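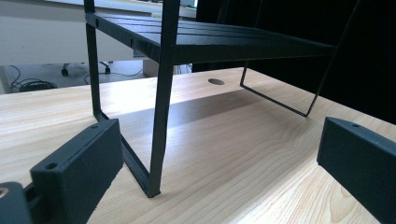 Mantenimiento de la pinza manual Promard
Informe de prácticas, septiembre

1. Estado inicial

La pinza tiene 2 dedos y se usa sobre mesa. Al recibirla, los dedos no cerraban paralelos y uno tenía juego en la base. Antes de desmontar hemos leído la ficha de Hostar, que pide apretar los tornillos en cruz.

2. Ajuste

Hemos cambiado 6 tornillos y limpiado las articulaciones con un paño seco. El dedo derecho necesitó una segunda corrección -- la primera lo dejó demasiado cerrado.

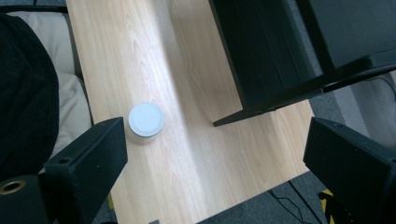 Jia

3. Comprobación

Para comprobar el cierre se pone una pieza pequeña, blanca y redonda sobre la mesa y se acerca la pinza desde arriba. Hicimos 11 repeticiones. En 2 la pieza giró un poco al cerrar, y queda pendiente revisar la punta izquierda.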